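Radka Spahić makes earrings for Hillow, her own label, and she was soldering when I called. Didn't stop. "Go on, I can talk."

Hoops mostly, 21 designs now, all recycled silver. The hardest bit? "Ear wires. People think it's the stone. It's the wire." She bends each one by hand, files the tip round, then tumbles the lot overnight. A batch is 32 pairs. Some get melted down agian.

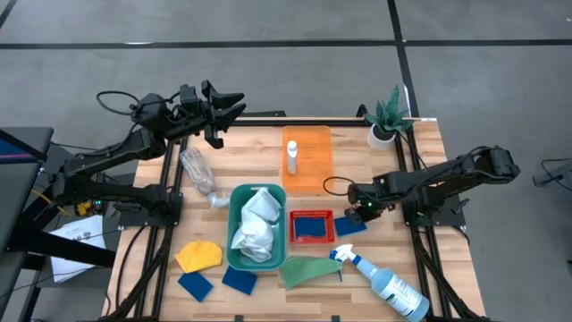
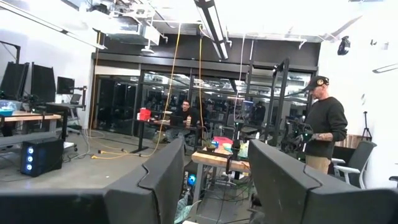 Doina Shehu thinks the wires are too thin and told her so, she'd go up a gauge and charge for it. Radka shrugs that off. "Thicker hurts. Put it in your own ear and wear it all day."

On prices she's blunt. Silver went up, so did she, a little. No gold plate, ever. "It wears off at the hook first and then they write to me."

Next is a longer drop, hammered, out in November if the clasps turn up. Studs? Maybe. She keeps getting asked. "I loose the backs myself, so no promises."

Then the torch was going again and I could hardly hear her.

Recent
Mitameo: rings for large knuckles
Cleaning silver chain at home
Roswitha Ruchti on enamel
Delić opens its order book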